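Research > Youth Sport > Working papers > Section 4

11 min read

4. Early selection and first-season minutes in junior basketball

4.1 What we looked at

The question for this section is simple enough. When a first-year player makes a senior school side, how much do they play, and does the playing time hold up past the opening month? Coaches we spoke to had strong views on this. Most said the good ones play straight away and keep playing. The game sheets say something a bit messier.

We used the score sheets from the Porham schools league, one full season, girls and boys. 388 first-year players were registered. Of those, 71 were named to a senior side at least once before the February break. The rest stayed in junior or development sides and are only used here as a comparison group (see 4.4).

Minutes came from the bench sheets, which are filled in by hand. Where a sheet was missing we went to the Zosport scoring app, which most of the bigger schools were already using. The two sources don't always agree. Zosport starts the clock on a substitution when the scorer taps it, the bench sheet goes by the game clock. Differences were small, mostly under a minute per player, and we kept the bench sheet value wherever we had both.

4.2 Minutes in the first month

Guards played more than anyone else. Not a surprise. A first-year who can bring the ball up under pressure is useful to any coach, and size matters less at that spot. Forwards and centres tended to get short bursts, often late in the second quarter, often when a starter was in foul trouble.

What did surprise us was how uneven it was from game to game. The same player would get most of a game, then four minutes, then most of a game again. Averages hide this. We tried a few ways of showing the spread and settled on the plain range, highest minus lowest, because the coaches could read it without help.

School size made a difference too. In the smaller schools a first-year on the senior side was nearly always a rotation player by the third game. In the bigger ones they could sit for weeks. Two of the bigger schools carried first-years on the roster for the whole period and hardly used them. Whether that counts as "making the team" is open to argument and we come back to it below.

4.3 Travel and game-day routine

We had not planned to collect anything on travel. It came up in the coach interviews so often that we added three questions to the player survey part way through, which means the answers cover only the second half of the season and should be read with that in mind.

Long trips were hard on the younger players. The Boltow road games were the ones mentioned most, early bus, late finish, school the next morning. Minutes for first-years dropped in those games. Coaches said they shortened the bench away from home and went with the players they trusted. First-years said they were tired and did not eat properly. Both can be true and we can't separate them with the data we have. Food was whatever was near the gym. Some schools packed lunches, most gave the players a bit of money and let them sort it out.
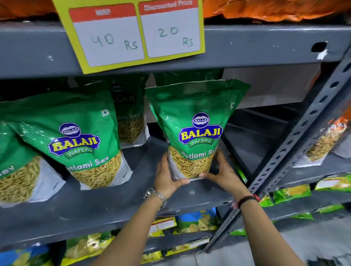

Figure 4. Snack shelf with marked and discounted price cards. Photo: authors' own.

Only 48 players answered the travel questions in full, first-years and older team mates together, so we did not run anything beyond simple counts and cross tabs. The pattern was clear enough in the raw answers. Players who reported a proper meal before an away game also reported feeling "ready" more often. Self report, small group, no control for the length of the trip. Treat it as a pointer for later work.

Sleep was asked about as well but the wording was poor. We asked how players slept "before the game" and some took that as the night before, others as a nap on the bus. Dropped from the analysis.

4.4 After the break

This is where the coaches' version comes apart a little. Of the players who had been named to a senior side before the break, 11 were back in junior sides by the end of the season. None of the coaches had mentioned this when asked in general terms. When we went back with the sheets, most put it down to older players returning from injury or from other sports. Volleyball and hockey both overlap with the early part of the basketball season in this league, so the senior rosters are thin at the start and fill up later.

That overlap matters for how the early numbers get read. A first-year who starts in the opening weeks may be filling a gap that closes on its own. We don't think the early minutes are meaningless, but they're a weak guide to late season minutes unless you also know who was missing from the roster at the time. We didn't always know that. Injury lists were patchy and the other sports don't share theirs.

Comparison with the junior group was done on skill test scores, using the Kokkonen ball-handling drill that the league runs at registration. Players picked for senior sides scored higher on average, as you would expect. The overlap between the two groups was wide though. Plenty of players who stayed in junior sides had scores that would have fit comfortably in the senior group. Height at registration did a slightly better job of telling the groups apart for forwards and centres, and no job at all for guards.

4.5 Problems with the data

Several. Bench sheets are only as good as the person holding the pencil. One school recorded minutes in whole quarters for its first few games and those had to be left out. Games that went to overtime were recored differently by different scorers, some added the extra minutes and some didn't, so we capped everything at regulation time.

Players who left the league mid-season are counted up to their last game. No follow up on why they left. Players who were called up for a single game and never got on the floor are counted as named but have zero minutes, and this pulls the average down for the bigger schools in particular. We ran it with and without them. The order of the schools didn't change, the gaps got narrower.

There's also the matter of who answered the survey. Regular starters answered more often than bench players, and the bench players are the ones we'd have most liked to hear from. A paper form handed out at practise might have done better than the link we sent. For next season the travel and meal questions will go in from the first game, with the sleep item reworded to say "last night" and a separate line for the trip itself.

Section 5 takes the same players into their second year, for the schools that agreed to share sheets again.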